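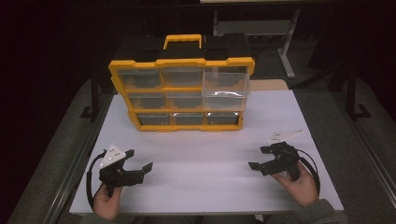

Yellow parts organizer, one drawer open.

Dernent are playing Nusano in April, and I have a ticket. They haven't toured since their second album, and the only other show I can get to is the one at Aoun the night after. I may do both. Aoun is a seated hall with 864 places and the sound is better, but you can't move, and half of their songs need you to move.

Jutby is opening both nights. I saw them last year in a bar with 60 people in it and they were loud and a little sloppy, with a very good drummer. The new EP is cleaner. I like four of the five songs. The last one goes on too long.

Tickets for Nusano were $14 in the presale, then went up. It holds 1,656 and the balcony was already gone when I looked, so I'm on the floor. Doors are at 7 p.m. and Jutby should be on by 8. If you're driving, park on the hill side, as the lot by the river gets backed up after shows and I once sat in it until midnight.

I'm hoping for more of the first record this time. On the last tour they played two songs from it and skipped the one with the organ. They've been posting rehearsal clips all week and I heard a bit of organ in one of them, but it could be something new. I'll post the setlist when I get home.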